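# 展墙文字怎样被读：Ostrowski 展厅说明文字改写项目报告

小组成员：Nikola Czarnecka、Edgardo Panganiban、Clyde Schumacher
指导教师：Yolanda Szabo
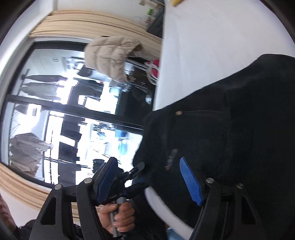

我们选这个题目，起因是课堂上的一次争论。当时讨论当代艺术的写作，Clyde 认为展墙上的说明文字已经成了一种独立的文体，它的读者主要是写它的人和他们的同行。Edgardo 不同意，他觉得观众对这种文体已经很熟悉，知道哪些词可以跳过去，也知道“介入”“场域”“张力”出现时大概意味着什么。两个人都没有材料支持自己的说法。Szabo 老师建议我们去一个具体的展厅看一看，于是有了后来的项目。

项目从 11 月开始。Ostrowski 是 Meditz 老城区的一处小型展览空间，底层两间展厅，楼上是办公室和一间小阅览室。我们参与期间，那里正在举行群展“Tranura”，主题是边境地区的口述材料与影像。展览的全部说明文字由策展人 Everett Kapoor 执笔，他同意我们阅读文稿、在展厅里观察，并在后半程替换其中的一部分。

## 一、问题

我们开始时写下的问题是“观众看得懂说明文字吗”。第一次组会之后就放弃了这个写法。“看得懂”预设了文字里有一个确定的意思，观众的任务是把它取出来。可是 Kapoor 的文稿里有不少句子，他自己也不认为只有一种意思。例如前言中有一句：“声音在离开说话者之后，才开始拥有它的领土。”我们三个人对这句话有三种理解，去问他，他给了第四种，并且说他不反对另外三种。

因此问题改成了下面两个：

1. 观众在什么时候读、读多久、读到哪里停下？
2. 如果把同一件作品的说明换成另一种写法，观众谈论作品的方式会不会变？

第一个问题可以靠观察回答一部分。第二个问题比我们预想的难，后面会讲到。

## 二、材料和背景

“Tranura”共有 23 块作品说明牌，另有一篇前言，印在入口左侧的墙上。全部文字合计 3000 字。Kapoor 说这个总数是他给自己定的上限，写完后删过两轮。

我们先把全部文字录入表格，逐句标注。标注的类别是小组自己定的，参考了课程里讲过的几种艺术写作分析方法，最后保留四类：

- **事实句**：作品的年代、材料、制作过程、录音地点等。
- **描述句**：告诉观众面前是什么。
- **解释句**：说作品“关于”什么，或者“使我们思考”什么。
- **姿态句**：语法上像解释，但很难指出它解释了什么。前面引的那句就归在这里。

“姿态句”这个名称在组里有争议。Edgardo 认为它带有贬义，标注的人一看见抽象名词就容易归进去。我们为此重新标了一遍，两个人分别标，不一致的地方三个人一起讨论。第二遍标完以后，姿态句的数量少了一些，主要是因为有几句放回整段里读，意思其实是清楚的。单独摘出来的句子容易显得空洞，做文本分析时应当注意这一点，我们第一遍没有注意。

标注结果的大致情况是，前言几乎全由解释句和姿态句组成，作品说明牌则相反，事实句最多。描述句在两处都很少。Kapoor 对此的解释是，观众自己有眼睛，作品就在旁边，写一遍没有必要。他过去在 Prandmont 的一家出版社做过编辑，习惯把能删的描述都删掉。

## 三、方法

### 观察

观察由三个人轮流进行，每次一人，坐在第二展厅靠门的长凳上。展厅门口贴了告示，说明有学生在做观众研究，不录音、不录像，不记录个人信息。我们只记录观众是否在说明牌前停下、停下时先看作品还是先看文字、读完之后有没有再回头看作品。

观察表改过一次。最初的表格要求记录阅读时长，执行起来误差很大，因为站在说明牌前的人不一定在读，有人在等同伴，有人在看手机。改过的表格取消了时长，换成“快速看过”“停下阅读”“反复阅读”三档。前后两版的数据没有合并。

### 问卷

问卷放在出口的桌上，自愿填写，一共收回 432 份。题目很短，最后一题是开放题：“请用一两句话告诉一位没来的朋友，你看到了什么。”我们最看重的是最后一题，前面的选择题主要用来让填写的人进入状态。

### 访谈

我们做了 11 次访谈，受访者都是在问卷上留下联系方式的观众。访谈在楼上的阅览室进行，由 Nikola 主持，Clyde 记录。访谈提纲只有几个大问题，大部分时间让受访者自己讲。受访者里有教师、退休的印刷工人、两名其他学院的学生，也有一位专程来看其中一件作品的研究者。

### 改写

后半程我们替换了第二展厅的说明牌，第一展厅保持原样。改写的原则经过 Kapoor 同意：事实一律不动，长度不超过原文，减少解释，增加描述和来历。举一块牌子为例。

原文：

> 作品以断裂的叙述抵抗官方记忆的连续性，在沉默与言说之间打开一处不稳定的空间。

改写：

> 录音里是同一个人三次讲同一件事。第二次讲到渡口时她停了下来，停顿没有剪掉。三次的讲法不一样，艺术家按录制的先后播放。

Kapoor 读了改写稿以后说，他承认后一种更容易读，但他认为少了一样东西，就是立场。“官方记忆”一词被拿掉之后，观众不再知道有人对这件事有意见。我们接受这个批评，在部分牌子上补回了一句背景，写明口述材料与当地地方志的记载不一致。补回之后有两块牌子超过了原来的长度，只好再删别处。

## 四、观察到的情况

### 前言的位置

大多数观众进门后不读前言，或者只读第一段。有些人看完整个展览后再回到入口读一遍。第二种读法在访谈里被几位受访者主动提起。那位退休印刷工人说，他习惯把前言当作后记来读，看完东西再看别人怎么说，不合意可以不理会。

我们和展厅方面讨论过，能不能把前言放到出口。对方的顾虑是开幕时媒体和资助方都从入口进来，前言和致谢文字排在一起，移动前言就要移动致谢。最后没有试。

### 先看作品还是先看文字

两种顺序都很常见，同一个人在不同作品前也会变换。影像作品前，观众通常先看画面，觉得一时看不明白再去找牌子。声音作品正好反过来，观众往往先读牌子再戴耳机，可能是因为戴耳机这个动作需要一点决心，人们想先知道值不值得。

第一展厅里有一件作品没有说明牌，只有标题，这是艺术家的要求。不少人在它旁边的墙上找牌子，找不到就去读隔壁作品的牌子，然后回头用隔壁的说明理解它。有一位受访者整场访谈都在谈那件作品，用的全是隔壁牌子上的词。我们没有当场纠正，访谈结束后告诉了她，她觉得隔壁那段话放在这件作品上也说得通。

### 复述中的用词

开放题的回答里，有一部分直接重复了说明文字的用词。看过原版说明牌的观众，回答中常出现“记忆”“边界”“沉默”这几个词，而且常常放在一起。替换之后收到的回答里，这类词仍然存在，但来自前言和第一展厅的可能性很大，因为这些地方没有改。

替换之后新出现的是具体的东西：渡口、停顿、某个人的咳嗽声、一段关于煮土豆的讲述。回答的平均长度也变长了。Clyde 认为这说明改写有效。Edgardo 认为只能说明观众会重复他们读到的东西，原来给的是抽象词，他们就重复抽象词，后来给的是渡口，他们就重复渡口。写这份报告时两个人仍然没有达成一致，Nikola 倾向于 Edgardo 的看法。

### 不喜欢改写的人

有三位受访者先后看过两个版本，其中两位更喜欢原版。一位是那位研究者，她说改写之后的牌子像导游词，好像担心观众走神。另一位是教师，她的理由不同：原版的句子虽然难，但她愿意在难句子前面多站一会儿，站的时候就在听声音。改写之后她很快读完，也很快走开了。

第二个理由我们之前没有想到。我们在设计项目时默认阅读的困难是一种损失，需要减少。按照她的说法，困难占用的时间有一部分留给了作品。观察表没有办法检验这一点，因为我们只记录读了没有，不记录听了多久。

## 五、和理论阅读的关系

课程阅读里有几种关于艺术语言的看法，大体分成两边。一边认为国际展览的通用写法是一种身份标志，会写的人借它确认彼此属于同一个圈子，它的含混有实际用途，可以让同一段文字在不同城市、不同资助条件下通行。另一边认为艺术写作需要一点含混，因为作品本身没有说死，文字先说死是对作品不公平。

我们的材料对两边都有一些支持。Kapoor 的前言写作过程比较符合第一种看法。他说前言的初稿用于申请经费，当时作品还没有全部确定，句子必须写得能装下尚未出现的作品。展览开幕时作品已经定了，句子却留了下来。我们标为姿态句的部分，多数能追溯到申请稿。

作品说明牌则接近第二种看法。说明牌是布展前几天写的，他反复去展厅听录音，牌子上保留的含混多半和录音里真有的不清楚之处对应。我们改写时，把其中几处写得过于确定。例如一段录音里，说话者提到的“那一年”究竟是哪一年无从查证，原文写“某一年”，我们第一稿根据上下文推断，写了具体年份。Kapoor 指出后已经改回。

由此可以得到一个比较小的结论：前言和说明牌虽然挂在同一面墙上，产生的条件很不一样，讨论“展墙文字”时最好分开。课程阅读里的几篇文章没有做这个区分，举例时常常拿前言说事，得出的判断却用到所有文字上。

## 六、项目的不足

替换没有对照。第一展厅和第二展厅的作品不同，光线、人流和座位也不同，两边的差别不能都算在文字上。比较合理的做法是同一块牌子隔周轮换，但印制费用超出了我们的预算，展厅方面也担心观众投诉。

问卷放在出口，中途离开的人没有机会填写。填写的人大概是对展览比较有耐心的一批，他们的阅读习惯不能代表全部观众。

改写由我们自己完成，分析也由我们自己完成。Szabo 老师在中期检查时提出过，至少应当请一位没有参与改写的人来读开放题的回答。我们后来请了一位同班同学复读了其中一部分，她的归类和我们的差别集中在“个人感受”一项，她归进去的比我们多得多。

另外，展览原文有两种语言，我们只处理了其中一种。有几位观众同时读两种语言，并且指出它们意思不完全一样。译文是另一位译者做的，前言里的“领土”一词在译文中变成了“住处”，语气温和不少。这件事本身可以做一个项目。

## 七、后续

展览结束后，改写的说明牌交还给 Ostrowski，原版和改写版各留一套在阅览室。Kapoor 打算在下一个展览里自己试一次，每块牌子先写描述，再决定要不要加解释。前言他不准备改，理由还是经费申请的时间安排。

小组这边，Edgardo 会继续整理两种语言的对照表，作为他下学期的课程论文。标注表和观察表的空白模板已交到系里，访谈记录按照和受访者的约定不公开，需要引用时应先联系 Nikola。

## 附：分工

| 工作 | 负责人 |
|---|---|
| 文字录入与第一遍标注 | Clyde Schumacher |
| 第二遍标注 | Edgardo Panganiban、Nikola Czarnecka |
| 展厅观察 | 三人轮流 |
| 访谈主持 | Nikola Czarnecka |
| 访谈记录 | Clyde Schumacher |
| 说明牌改写 | 三人合写，Everett Kapoor 审读 |
| 问卷录入 | Edgardo Panganiban |
| 报告执笔 | Nikola Czarnecka |

报告定稿日期：2025年1月1日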